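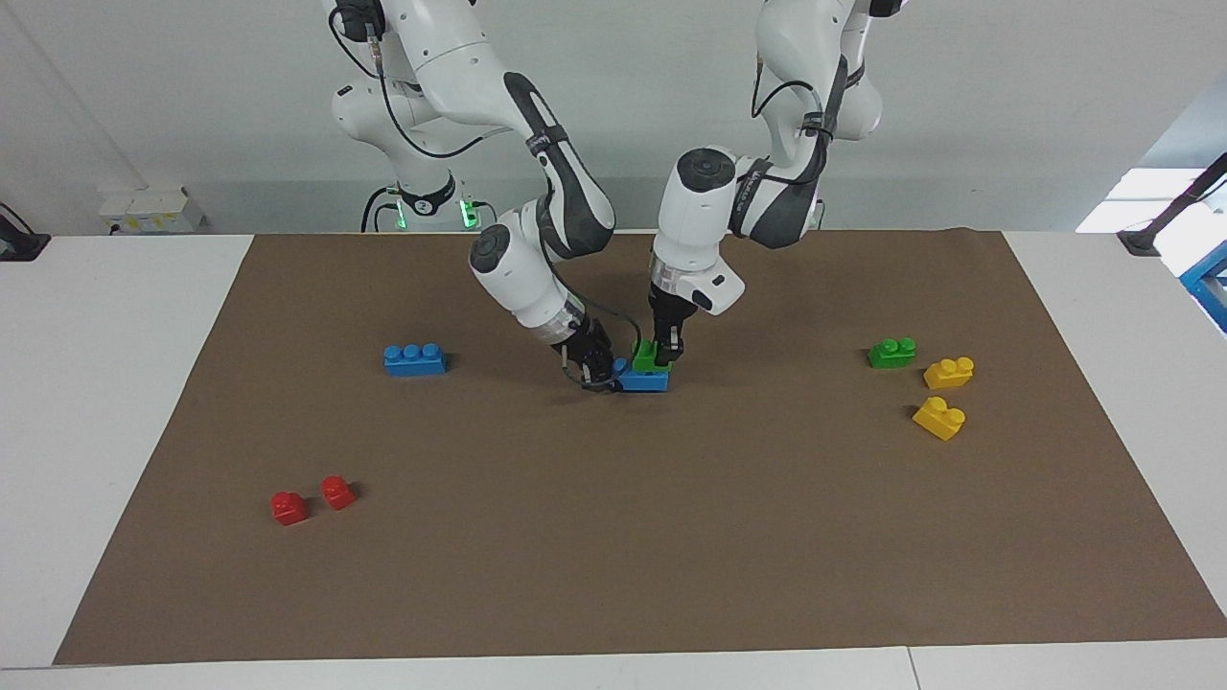 A pair of white robot arms meeting over brown paper, with toy building bricks around them.

Breltora Oral Histories: equal treatment at work, told by the people who argued for it

README for the text release

What you get

Breltora is a collection of spoken memories from people who brought, defended, advised on or sat in judgment over equal treatment cases at work. There are 31 speakers, and between them they gave us 3812 passages of transcribed talk, each one tagged by topic and ready to search. We think it's a wonderful thing to read even if you never load it into a program. Start with the tribunal clerks, they remember everything!

The speakers include solicitors, union reps, a retired interpreter, two former personnel managers and a good many people who had never set foot in a hearing room until their own case came up. The oldest memories are of typing pools and dock offices. The newest are of video hearings held from kitchens.

Folders

transcripts - one plain text file per speaker, named by speaker code
passages - one table with every passage, its speaker code, topic tags and place in the transcript
glossary - legal and workplace terms the speakers use, with plain explanations
consent - the blank form our speakers signed, in every language we offered
notes - the interviewers' own remarks, lightly edited

All files are UTF-8. The table is tab-separated, as the speech is full of commas and we got tired of fighting with quotation marks.

Columns in the passage table

passage_id: a code that stays the same between releases. If a passage is withdrawn its code is retired and not used again.
speaker: the speaker code. Real names are used only inside the transcripts of people who asked for it.
role_then: what the speaker was doing at the time being remembered, in their own words. Somebody may be a canteen worker in one passage and a barrister in the next. (That is one speaker, and her transcript is a joy.)
topic: one or more tags, separated by semicolons. The tags are pay, hiring, promotion, language, faith, disability, pregnancy, age, race, costs, settlement, after.
told_about: self, client, colleague, family, other.
lang_spoken: the language of the interview.
text: the passage in English.
text_orig: the passage as spoken, where that wasn't English.

The tag "after" deserves a word. It covers what people did with their lives once the case was over, and it was added halfway through tagging when we noticed how often speakers wanted to get to that part. There are 1055 passages with it, more than for any other tag.

How it was made

Akinyi Masanja led the interviews and did most of them herself. Speakers chose the place and set the pace. Nobody was asked to bring papers, though plenty did, and some lovely passages begin with a rustle and "now, where is that letter".

Styliani Ververidis built the topic tags and wrote the glossary. Each passage was tagged by two readers working apart, who then met to settle their differences. Where they couldn't agree, both tags were kept. We used Florow for the first rough transcripts, then corrected every line by ear. Hesitations stay in if they carry meaning and go if they don't. Laughter is marked [laughs]. Pauses of more than a few seconds are marked [pause].

The Portuguese interviews were translated by Conceição, a small language co-operative whose people know employment law inside out. They queried our glossary in 70 places and were right nearly every time.

Rultico hosts the files and keeps the older releases available.

What it's good for

Teaching, first of all. Law students meet equal treatment as a set of tests and defences, and it does them good to hear what a settlement offer sounds like to somebody with rent due. It also suits local history groups, trainers of new workplace reps, and anyone studying how people explain legal ideas without legal words. The told_about column is handy for that last one: compare how the same speaker tells a client's story and then their own.

What it isn't good for

Please don't use it to work out how often cases succeed. Our speakers came to us through advice centres, reunions and word of mouth, and people who were glad to talk are bound to be over-represented. Memories of dates and sums of money were left as spoken and not checked against records. When two speakers remember the same hearing differently, both versions stand.

It is also not legal advice. Much of the law the speakers describe has since changed, and the glossary explains words as they were used at the time.

Privacy and care

Employers are given a code unless the judgment was public and the speaker wanted the name kept. Names of children, doctors and neighbours are removed. Please don't try to join the codes back up to people.

Some passages describe insults in the words that were used. We didn't soften these, at the speakers' request. They carry the flag strong_language in the notes folder, so you can filter them out before a class if you need to.

Speakers can withdraw a passage or a whole transcript at any time. We publish a new release each January with withdrawals applied, and ask you to move to it and delete the old copy.

Known problems

- Overlapping talk in the two joint interviews is hard to follow. Speaker turns may be wrong by a line or so.
- The tag "costs" was used loosely at first, and some early passages under it are really about settlement.
- A handful of glossary entries have no Portuguese term yet.
- The notes for speaker 14 are shorter than the rest. The interview ran very late and the tea was excellent.

Licence and credit

Free to use for teaching and research, with credit to Breltora Oral Histories and to the speaker code. For broadcast or stage use, write to us first and we'll ask the speaker.

Corrections are very welcome, especially to place names and trade terms. Send the passage_id and your suggested wording, and Styliani will check it against the recording.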